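Bin-to-Bin Transfer with a Shared Industrial Arm
Project report, Woltov group
Robotics Practicum, submitted in May

1. Objective

The course assignment was to move unsorted household items between two bins without operator input. Each group wrote its own grasp selection and motion code. The arm, the gripper and the bins were common to all groups. Ours was the Woltov group, named after the software branch we inherited from the previous term. The Revby and Horrocks groups worked on the same task with different grasp selection methods, and their results are reported separately.

2. Software

The control program runs as three processes: perception, grasp selection and motion. Perception takes one image of the source bin before each attempt and removes the bin floor and walls by comparison with a stored background. The remaining regions are passed to grasp selection, which proposes a position and a rotation about the vertical axis for each region. All approaches are straight down. Tilted approaches were written but disabled after the second lab session, when the planner returned paths too close to the bin walls.

Candidates are scored by a small network. It was trained on 3259 labeled attempts, of which 1639 were collected by us and the rest came from the inherited branch. The older attempts were recorded with a different closing speed. We kept them anyway, as training on our own data alone gave a lower validation score.

Motion is handled through Relteck, the department's interface layer. One planning call is limited to 700 milliseconds. If no path is returned in that time, the candidate is dropped and the next one is tried.

3. Test procedure

Items were placed in the source bin by hand, with no fixed layout. A run ended when the bin was empty or when five attempts in a row had failed. An attempt was logged as a success only if the item was released inside the other bin. Items that fell back during the lift were logged as failures even if they could be picked on the next attempt.
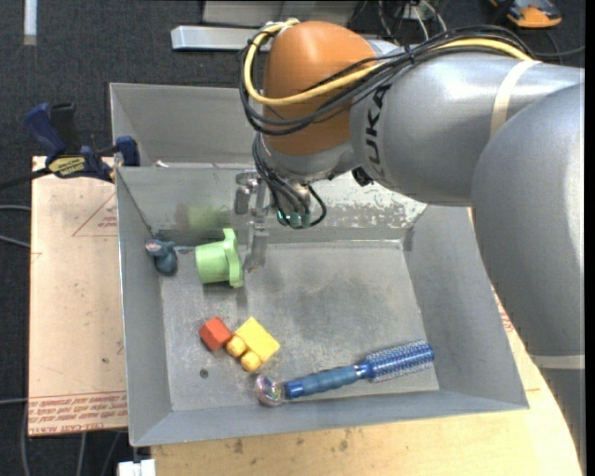 The final evaluation comprised 424 attempts. Most failures fell into two groups. The first was items lying against a wall, where the fingers could not close without contact and the planner rejected the candidate. The second was reflections. The sheet metal returns enough color that perception sometimes marked a second region on the wall, and grasp selection then proposed a point with nothing under it. Raising the background threshold removed many of these false regions but also removed parts of clear items.

4. Remaining work

The wall problem needs either tilted approaches or a push motion that moves the item inward before grasping. A push routine exists in the branch but has not been tested on the arm. For reflections, we suggest masking the walls completely and accepting the loss of items that lean on them. The log format should also be changed so that dropped candidates are stored with the reason for rejection. At present only the count is kept.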